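Washing New Cotton Before First Use

New cotton is shipped with a finishing agent that repels water. Wash it once before use.

1. Sort by color. Keep Petek dyed cotton apart from whites.

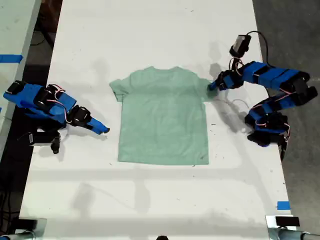 2. Set the washer to a warm cycle with an extra rinse. Use half the usual detergent — no fabric softener.

3. For hand washing, soak in a tub for up to 81 minutes, then drain and refill.
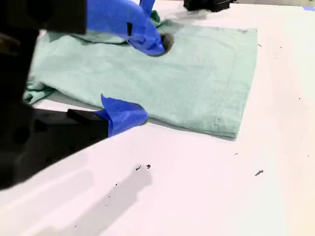
By the Urnenley Laundry Desk | 18/06/2026

4. Tumble dry on low. Clean the lint filter after each load; the first one sheds the most. 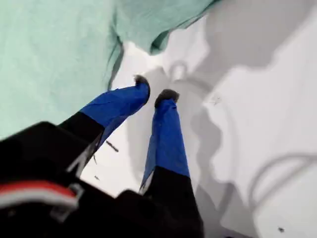

5. Repeat steps 2 and 4 if water still beads on the surface. Store flat on an open shelf.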